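Brannigan Pet Supply – Customer Help Desk
Ticket 657
Subject: Rekow feeder keeps locking out one of my two cats
Status: Open, waiting on customer
Opened: September 15, 2025

Marilou Layug wrote:

Hi there, and thank you in advance for reading all of this, I know I go on a bit. I bought two of the Rekow microchip feeders from you in June, one for each cat. Biscuit is on a kidney diet and Olive is on regular food (and would happily eat both), so the whole idea was to keep them out of each other's bowls. For the first couple of months it was wonderful. Now Biscuit's feeder will open for him at breakfast and then refuse him at dinner. He sits there with his chin on the lid looking at me. The light blinks orange twice and then nothing.

So far I've changed the batteries, wiped down the sensor arch with a damp cloth, and moved the feeder away from the refrigerator because I read somewhere that could matter. Olive's works perfectly in the same kitchen.

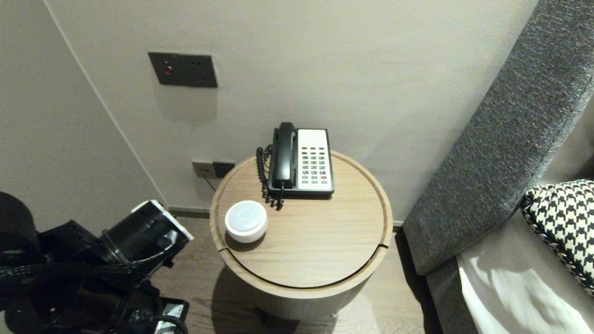
I should also mention that he eats Proltine Renal, the dry kind, and the pieces are pretty small. I don't know if crumbs could get down into the hinge. He is 12 pounds and not a shy eater!

Stijn Van Wijk (Help Desk) wrote:

Hello Marilou, and please don't worry about the length, it saves me asking. Two orange blinks on that feeder means it read a chip but didn't match it to the saved one. So it does see Biscuit, or it sees somebody. My first question is whether Olive is standing close by at dinner. If she gets her head near the arch before he does, the feeder reads her, says no, and then waits 20 seconds before it will try again. Most cats give up before then.

Could you feed them in separate rooms tonight and tomorrow, with the door shut, and tell me what the light does? Please leave the saved chip alone for now. If we clear it we lose our clue.

Marilou Layug wrote:

Well, I did both nights. Olive went in the bedroom with the door closed and complained the entire time. Biscuit got two orange blinks the first night, waited, tried again and it opened. The second night it opened right away. So better, but not fixed? I did notice he comes at it from the left side now, sort of sideways, where he used to walk straight up to it. 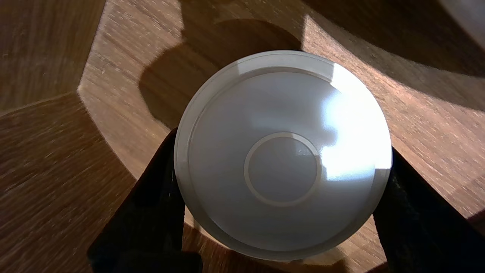 My neighbor Yolanda Ruiz-Ortega has three cats and a Leveck feeder, and she thinks the chip could have moved. Is that a real thing? He was chipped as a kitten, between the shoulders.

Stijn Van Wijk (Help Desk) wrote:

Yolanda is right that chips can drift a little, usually down toward one shoulder. Your vet can find it with a handheld scanner in a minute or so, and it's worth asking at his next kidney check. I talked it over with my colleague Lachlan Purves, who handles the feeder returns, and he'd like you to try these before we swap anything:

Turn the feeder so the left side is against a wall. Biscuit will have to come at it straight on.
Lift out the bowl and brush the hinge with a dry, soft toothbrush.
Save his chip again, with Olive in another room and him eating when the lid closes.
Keep the doors shut at dinner for three more days, then open them up.

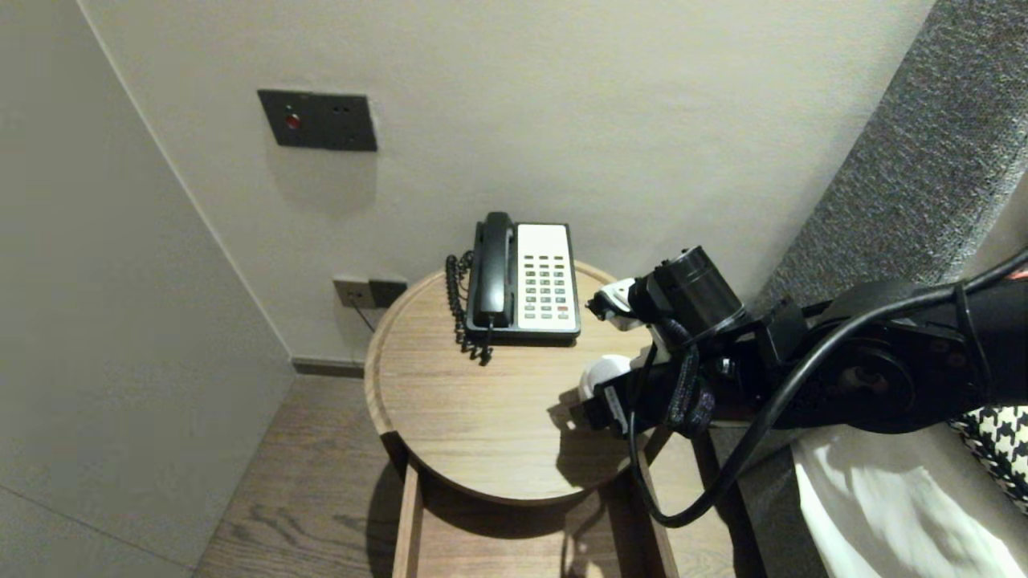
If he's still getting turned away after that, I'll send a new arch and you can keep the bowl and base. You're well inside the warranty. And please call your vet if he misses a full day of food, with the kidneys I wouldn't wait on us.

Marilou Layug wrote:

Thank you, Stijn, that's so kind. The hinge was full of crumbs, I'm a little embarrassed. I've got the feeder up against the pantry wall and saved his chip again this morning. He ate all of his breakfast – I'll write back after the weekend and let you know about the dinners. We see the vet next week anyway, so I'll ask about the scanner.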